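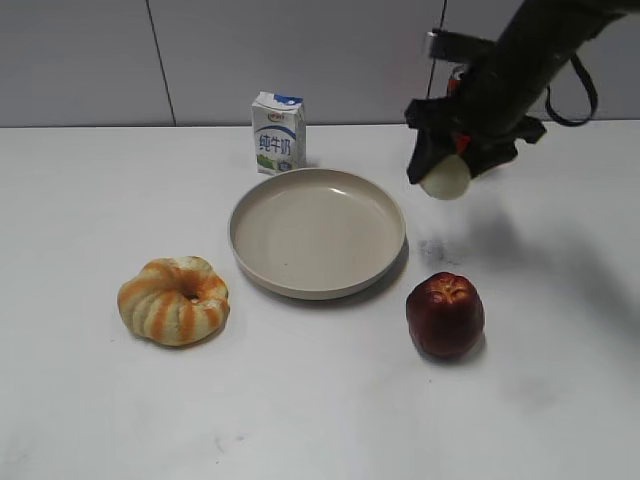 Breakfast is the meal I always start this course with, mostly because everyone has an opinion on it and half of you skipped it today. Week one is about laying a simple breakfast for one person, and I want you to think about where things go before you think about what they taste like. The plate goes down first, in the middle, and it stays empty until everything else has a place. The milk carton stands straight behind it, with the front of the pack turned to the person eating, and the bread ring sits down to the left where a hand can get at it.

2024-08-22 | By Nuno Ramalho
4 min read
200 shares | 2 comments

Now, the egg. I boil mine from cold water in a small pan, and I peel it before it gets anywhere near the table. I know some of you like an egg cup and a spoon (Grigore Dobre, who teaches the evening group at Derkbridge, will defend his egg cup to the death), but for this course it's a peeled egg on a plate, please. Crack it all over, start at the wide end and rinse off the little bits under the tap.

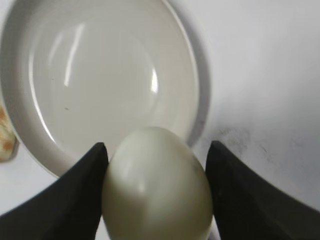
Does it matter if the egg isn't perfectly smooth? Only a bit – a small dent is fine at breakfast, but a scrap of shell isn't, so run a thumb over it before you serve.

Next comes the part people rush. Once the egg is on the plate, leave it alone! I see so many students nudging it to the dead centre and then watching it roll off again. A plate with a raised rim is a great help here, and it's why I asked you to bring one and to leave the flat Pelletier ones in the cupboard. A little to one side is lovely, and it leaves you space for a slice of something later.

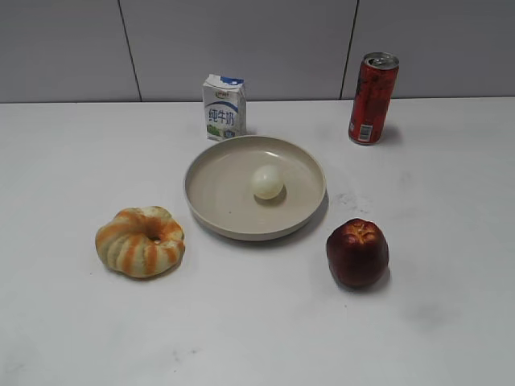

Fruit and a cold drink come after that. I like a whole apple, put down on the table and not on the plate, as it's really for the end of the meal or for the bag on the way out. Tall things go towards the back, where sleeves won't catch them. I learned that one the hard way in January, with a full glass of juice and a borrowed Clornano tablecloth.

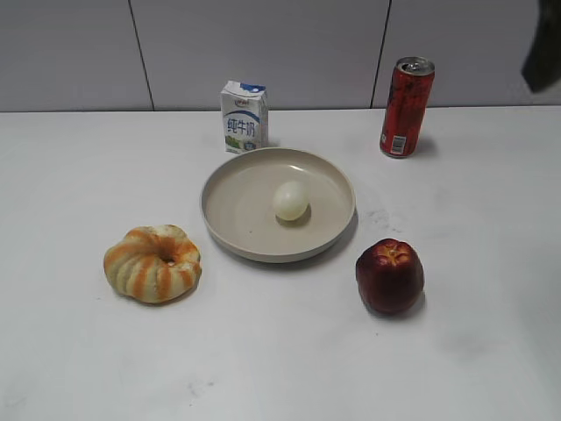 Fig. 4. Peeled egg on the plate, milk and can at the back.

For next time: lay the same breakfast at home for somebody left-handed, and write 200 words on what you moved and what you left where it was. Read the Sarkis chapter on small tables too – it's short, and we'll use it when we get to trays. Bring your own tea towel.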